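**The Vurnwood folding sewing table, by Zesel**

I've been selling sewing furniture out of the Tenstead shop for 12 years and this is the table I get asked about most, so it gets a proper page at last! It's a drop-leaf table with a lift-down shelf for your machine, and both leaves fold flat when you want your dining room back.

Open, it's long enough to lay out a full width of curtain fabric without anything trailing on the floor. Folded, it goes behind a door (mine does, anyway, though I had to take the dressing gown hook off first). The castors lock with a little foot lever and they do stay locked, even when you're wrestling a quilt through.

You'll want power nearby for the machine, the iron and a decent lamp, and the Vurnwood has a cable slot along the back edge big enough to pass a plug through. Leads and sockets aren't included.

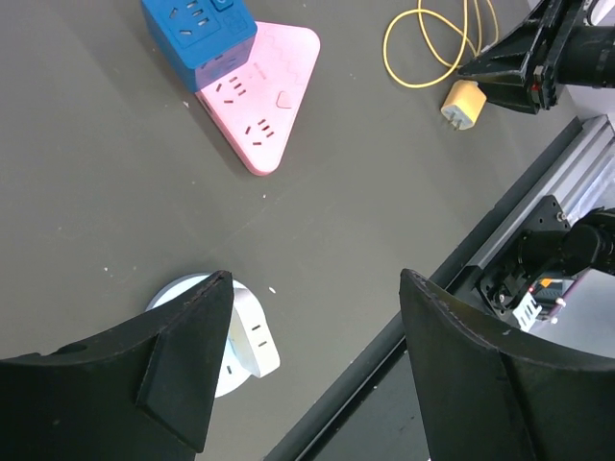
*Blue cube and pink triangle power strips*

Now, the machine shelf. It has three heights: flush with the top, one notch down for free-arm work, and right down for storage. Most domestic machines fit. If yours is a big long-arm thing, please measure it before you order, and then measure it again with the handwheel included. Kirsty Harawira brought hers into the shop in September to try it and we had to have the handwheel poking through the lamp gap, which she said was fine, but I wouldn't have been happy.

Putting it together took me 50 minutes with a cup of tea in the middle. Jarrah Bolger does our deliveries and will build it for you for £18 if you'd rather not. Keep the spare hinge screws, they're an odd size.
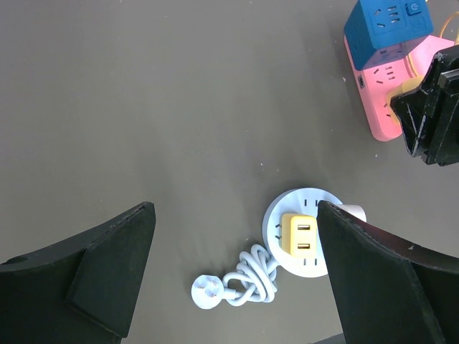
## Sizes and bits

- Height of the top: 76 cm, fixed
- Leaves: one each side, and you can have just one up
- Machine shelf: three positions, hand-turned knob
- Inserts: cut to your machine by Kamath, ordered separately, and they're slow before Christmas
- Colours: white, oak effect, or the dark grey (shows every scrap of lint, but I do love it)

## What I'd change

The drawer. It's too shallow for a bobbin box and the runners are a bit mean. Rowena Quiambao lined hers with felt and keeps scissors and chalk in it, and I've copied her. I'd also like a ruler printed along the front edge, and I've nagged Zesel for one more than once.

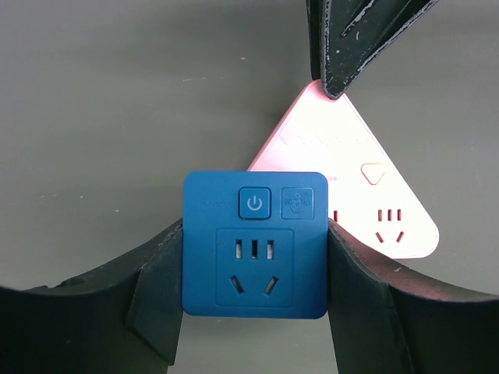 They did listen about the knob, which used to come loose, so anything we send out now has the newer one with the locking ring. If you bought yours earlier, ring the shop and ask for Valbona, and she'll pop one in the post.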